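# About Zostano

Zostano makes and refinishes solid wood tabletops for schools, libraries, cafés and private homes. The company works from a single shop in Gernora, where milling, glue-up, sanding and finishing are carried out on one floor. Bases and frames are supplied by outside metal shops or reused from the customer's existing furniture.

## What we make

Most orders are for rectangular tops between 24 and 96 inches long. Round and oval tops are cut from the same panels and take slightly longer to schedule. Standard thickness is 1 1/4 inches before final sanding. Thinner tops can be made for folding frames, and the quote will state the maximum span we recommend between supports.

We work mainly in maple, beech, birch and ash. Walnut and cherry are available on request. We do not make tops with live edges or poured resin.

The current product line is called Jorketer. It covers fixed sizes for reading rooms and classrooms, with eased edges and threaded inserts placed to match common base plates. The insert pattern is printed on the order sheet and should be checked against the base before the order is confirmed. Changes after that point are billed as custom work.

## How the shop is organized

Lumber arrives kiln-dried and is stacked on spacers in the storage bay for at least 10 days before it is cut. Moisture content is measured on delivery and again before milling. Boards outside the range of 6 to 9 percent go back on the stack.

Panels are glued up from full-length staves. We do not use finger-jointed stock on visible surfaces. After the clamps come off, each panel rests overnight, is flattened on a wide-belt sander and is then finished by hand with an orbital sander. Grain direction and color are matched by eye at the layout bench, and customers with a strong preference can ask to approve the layout before glue-up.

The shop covers roughly 1,445 square meters, including the storage bay and the finishing room. The finishing room has its own air supply and is kept closed during sanding hours.

## Finishes

Two finishes are offered as standard:

- **Hardwax oil.** Low sheen, repairable in place. Suited to homes and offices. Needs a fresh coat when water no longer beads on the surface.
- **Waterborne matte varnish.** Harder film, easier to wipe down. Suited to classrooms and cafés. Local repairs will show, so worn tops are normally sanded back in full.

Stain is available in a small number of shades – samples are sent on the same species as the order. Pale woods darken or yellow somewhat with light exposure under either finish. Customers adding tops to an existing room should expect a visible difference at first.

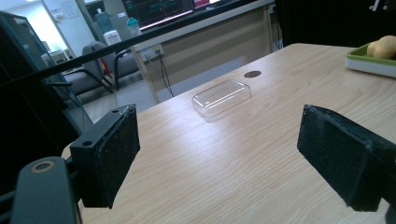

*Light-colored wooden tabletop with long, curving grain.*

## Refinishing

Refinishing accounts for close to half of our work. Tops are collected, stripped, repaired and returned under the same job number, with the original hardware bagged and labeled. Veneered tops are accepted only after inspection. Once the veneer has been sanded before, there is often too little left to work with, and we will say so in writing before any charge is made.

Schools usually send tops in batches during the summer break. Requests for summer work should reach us by the preceding November. Smaller jobs are taken year-round as space allows.

## Delivery and service area

Our own truck serves addresses within 2 hours of Gernora. Longer routes are handled by Antwi, a freight company that carries our crates on fixed weekly runs. A crate may weigh up to 600 pounds, and the receiving site must have a loading dock or a forklift. Curbside delivery is possible for single tops.

## Visits and inquiries

The shop is open to visitors by appointment. Closed shoes are required past the front office, and ear protection is provided at the door. For a quote, please send the dimensions, species, finish, edge profile and base type, along with a sketch showing any cutouts. Incomplete requests are answered with a form listing the missing items.

*Page last revised May 25, 2026.*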